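Notes from the Ziline Toy Library

Summer is racing by, and I can hardly believe how many of you have been through the door since school let out. Thank you, all of you, for your patience with the line at the returns desk!

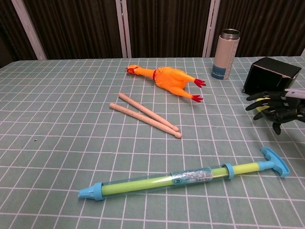
New borrowing rules from 1st August

We've listened to your notes (the kind ones and the grumpy ones) and we're making a few changes. Families can now keep toys for three weeks instead of two, which should help those of you coming in from the Muñoz Road side on the bus. The yearly fee goes up to $48, our first increase in a good long while, and I'm sorry for it – the rent has a mind of its own.

Large items like the play kitchen and the balance beams still need to be reserved ahead. Call or stop by, and please give us a day or two to get them down from the upstairs closet.

If a piece goes missing, just tell us. We have a drawer with 139 spare puzzle pieces in it, all waiting for their puzzles, and you'd be surprised how often one of them is yours.

We're also looking for 50 sturdy drawstring bags before the November swap, any color, handmade or store-bought. Leave them in the blue bin by the coat hooks, with your name inside if you'd like them back.

Warmly,
Cyprian Michalski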